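Notes from the kitchen end of things

Well, the clocks have gone back, the heating has come on (twice, by accident) and I have been thinking about tea. More exactly I have been thinking about where we all keep it, after last month's item on cupboards brought in more letters than anything I've written here since the great jam argument.

Ohemaa Darko wrote to say that she has 33 kinds of tea in the house and drinks two of them. I felt very seen! I went through our own shelf that same evening and found a box of camomile that had moved house with us, plus something called Winter Orchard that smelled mostly of cardboard. Both have gone on the compost. The roses can have them.

A few things I've picked up from your letters and from my own muddling. Tea likes a dark place, a tight lid and no strong neighbours. I used to keep ours right beside the curry powder, and for most of one winter every cup had a faint whiff of cumin about it, which my sister said was an improvement. If you buy loose leaf, buy it in small amounts and finish it before you get more. Black tea will forgive you for a year or so. Green tea won't – it goes flat and a bit hay-like, and no amount of it in the pot brings it back.

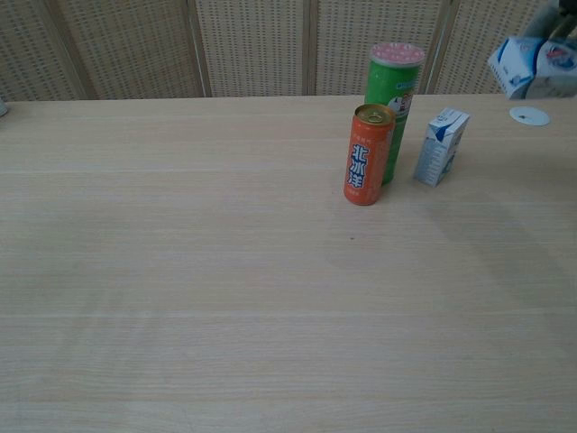 The pale table and the woven screen behind it.

On the subject of green tea, Afia Issahaku tells me I have been scalding mine for years. She lets the kettle sit with its lid up for 4 minutes before she pours, and she takes the leaves out far sooner than I ever did. I tried it her way and I'm a convert, though I do now stand about in the kitchen a lot more, looking out at next door's shed. My husband still makes his with the water at a rolling boil and leaves the bag in until it's the colour of a fence, and he's perfectly happy.

Several of you asked about teapots. I have no grand advice. Ours is a brown one that came from the Trosilano sale, it cost less than a sandwich, and it pours without dribbling, so I'm keeping it until somebody drops it. Do warm the pot first if your kitchen is as cold as mine. And please don't put it through the dishwasher, a rinse is plenty – I've had stern words from two readers about soap, and I am passing them on.

The tea swap is back in December, in the small hall, from half past ten. Bring whatever you've gone off, so long as it's sealed and in date, and take home something you've never tried. We had around 20 people last time and the rooibos went in minutes. There'll be shortbread (mine) and a proper fruit loaf (Ohemaa's, so get there early). If you can lend a kettle, write your name on the bottom of it, please, as I still have one from last year and would love to give it back.

Next month I'm hoping to tackle biscuits tins, and whether it's ever right to keep the ginger ones in with the rest. Letters to the usual address.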